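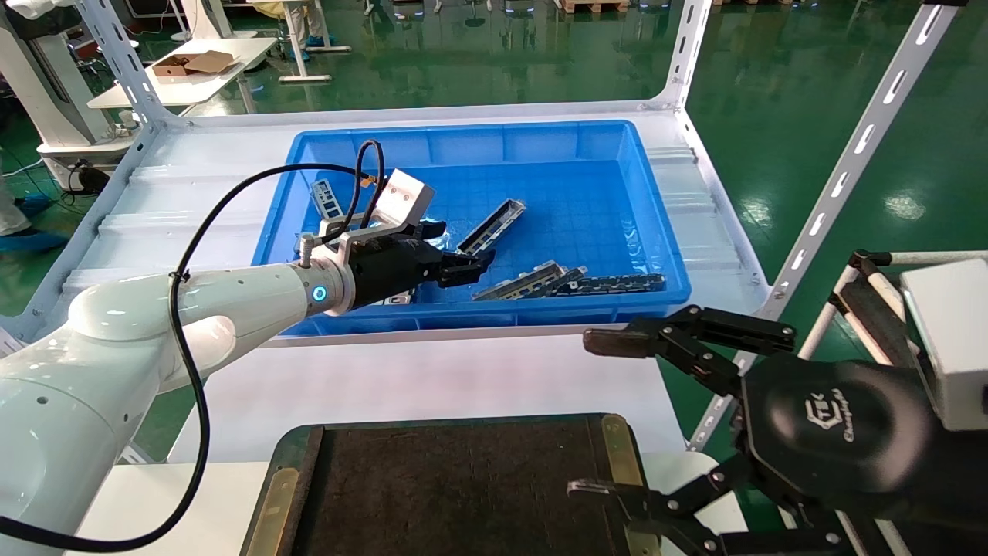
Lista de comprobación: estanterías y zona de paso, almacén Gastadora
Nave Namgate. Hoja 3738. Revisión de julio.
Inspección: So-yul Yeon. Visto bueno: Lacey Haworth.

1. Anclaje de bastidores al suelo
Conforme. Reapretados dos pernos en el pasillo 6.

2. Verticalidad de los puntales
Conforme. Sin golpes ni deformaciones a la altura de los pies.

3. Pasadores de seguridad en largueros
No conforme. Falta uno en el pasillo 9, segundo nivel. Reponer antes de volver a cargar.

4. Placas de carga
Conforme con observación. La del pasillo 6 indica 1000 kg por nivel, pero está medio despegada – sustituir.

5. Cubetas y piezas sueltas
Conforme. Las piezas metálicas alargadas no deben sobresalir hacia el pasillo.

6. Anchura libre de paso
Pendiente. Hay palés junto a la puerta Coklow; se repite la medición cuando los retiren.

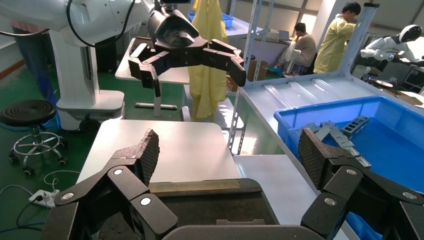 La medición se hará a ras de suelo y a la altura de los hombros, con la puerta abierta del todo.

7. Alumbrado de emergencia
Conforme. Autonomía comprobada con corte de línea a las 9:00.

8. Extintores
Conforme. Precintos intactos, manómetros en zona verde. El del pasillo 9 tiene la señal girada.

Los puntos 3 y 6 siguen abiertos. Avisar a Haworth al cerrarlos y anotar la hora en esta misma hoja.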